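The arm in the returns room

8 min read
46 shares | 17 comments

She has worked in stores for 28 years, all of it at Ostrowski in Kuvdale, and she would like it known before we begin that she isn't frightened of machinery. She learned on a forklift with a dodgy mast. She has seen in three stock systems and buried two of them. So when the company told the returns room it would be getting an arm that could sort small parts into drawers, she didn't panic. She asked what it was meant to be better at.

"And I'm still asking," she says. "I asked in the first meeting and I got a slide."

We meet in the lunch room at ten past two, after the day crew has cleared out and before the afternoon truck. She has asked me to leave her name off this, and also the name of her supervisor, whom she likes. The arm came in through a supplier called Lolel, and the package it is part of, drawers and software and all, is sold as Tenideck. In the room everyone just calls it the arm.

Ostrowski handles spare parts for commercial kitchen equipment, and the returns room is where everything comes back: seals, knobs, thermostats, little brass jets in bags that have been opened and taped shut again. Someone has to decide whether each part is what the label says it is, whether it can be sold again, and where it lives. The stores list runs to 2189 separate part numbers. The arm's job, for now, is the last bit. It takes a part from an open box and puts it away in a drawer.

"Which is the bit I could do while talking to you," she says. "It's the only rest your head gets. Pick it up, put it away. I never minded it."

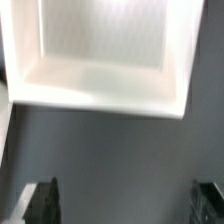

Gripper fingers and an open white container on the returns room bench.

The afternoon I visit, the arm is being run on a short stretch of bench with a few boxes and a drawer unit. I ask her to tell me what she sees when she watches it, as somebody who has put away more thermostats than most people have looked at.

"I see it being careful," she says. "I'll give it that. It's more careful than the casuals we get in December. But it's careful about everything the same amount. A rubber foot, a glass fuse, same speed, same approach. When you've done the job a while you save your careful for the things that need it."

The company's own figure, printed on a sheet by the door, is that the arm should manage 300 put-aways in a shift. I ask whether that is a lot. She laughs, properly, and has to put her tea down.

It depends, she says, on what you count. A good person on a good day will beat it by lunch. But a good person also gets called to the counter, goes to find a trolley and takes a phone call from a bloke in a pub kitchen who wants to know why his fryer won't light. None of that goes on a sheet. "They timed the putting away. They never timed the rest of it. Then they said look, the putting away is the job, and here's a machine that does it all shift. Well, it was never the job. It was what you did in between."

What has changed, then, for the people in the room? Less than the meeting promised, in her view, and some of it in the wrong direction. Parts now have to be laid in the box a certain way before the arm will take them reliably. Bags have to be flattened. Two people who used to sort and put away now sort and lay out, and she reckons laying out is slower, duller and harder on the neck.

"You're setting the table for it," she says. "I said that to the young fellow from Lolel and he wrote it down, very pleased, like I'd paid it a compliment."
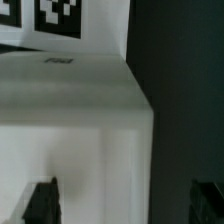 Someone two tables over, half listening until now, put in that the neck trouble was real enough but the wrists had got better, and that it wasn't fair to leave that out. Before the arm came there were 129 drawers to be yanked open and shoved shut by hand, the bottom rows on your knees, and a fair few of them stuck. Anyone with a bad thumb would take the arm tomorrow and say thank you.

She doesn't argue with this. She turns her hand over and shows me the base of her own thumb. "No, that's right," she says. "The bottom rows were a mongrel. If they'd come in and said, we've got a thing to open the bottom rows, I'd have baked it a cake."

This is the part of the conversation I have gone back to most. I arrived expecting a story about jobs, and there is one, because there always is. No positions have gone from the returns room. The company has said so in writing. It has also not replaced the person who retired in August, and it hasn't said it will, and everyone can do the sum. But she is less interested in the sum than I am. Her complaint is about who got asked, and when.

"They had it picked out before they came to us," she says. "Then it was, how do you feel about it? Not what's slow, what's heavy, what do you hate. I could have given them a list. I had a list! It's been on the side of the filing cabinet since before the last lot of carpet."

I ask what was on it, and she does it from memory: the bottom rows, the label printer, the roller door, the tape on the opened bags, and a light over the second bench that hums. The arm addresses none of these except the first, and only partly, as it works on a new drawer unit of its own and the old wall of drawers is still standing behind it, still in use, still sticking.

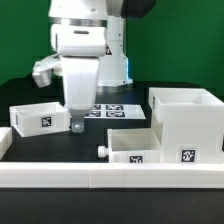

There is a plan to move the whole stock list across to the new units in stages. She has seen the plan and thinks it is a year longer than it says. Each part has to be measured and given a place the arm can reach, and somebody has to work out which parts it simply shouldn't handle. So far the people doing that working out are the stores staff, in the hour at the end of the day, on top of what they had on already.

"So that's skilled work, isn't it," she says. "Knowing that a door seal springs open if you let go of one end. Knowing the jets stick to the bag. They're getting that off us for nothing. It goes into their system, and then next year it's something their system knows."

I put it to her that this could be an argument for better pay, and that the company might be open to it. She gives me a long look. A claim has been raised, she says, and she'll believe in it when it's on a payslip.

I should say that I asked Ostrowski for its side and was sent a polite paragraph. It said that staff had been consulted throughout, that the arm was there to support experienced people, and that early results were encouraging. I wrote back to ask what the results were. I was sent the same paragraph again with the spacing fixed.

The afternoon crew starts coming through for their mugs. I ask her whether there's a version of the arm she'd be glad of, and she takes the question seriously, more so than I think it deserved. She would want it on the heavy rows. She'd want a stop button you could reach from the sorting bench, so you didn't have to walk around. She'd want the person on shift to be able to tell it no, this one's mine, without logging a ticket with Lolel. And she would want it turned off during stocktake, when the room is full and everybody's reaching across everybody.

"None of that's hard," she says. "It's all where you put the thing and who's allowed to touch it."

We walk back through on the way out so I can have another look. She stops at the bench with her arms folded and tells me that the drawers have to be fully shut before the next one can be opened, and that on the old wall she'd have four open at once. 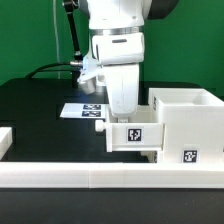 The arm above the open drawer, with the knob end facing left.

I ask if she'll still be here when the move across is finished. She says she has long service leave owing, and a caravan, and that the truck is early.

17 comments
Share this story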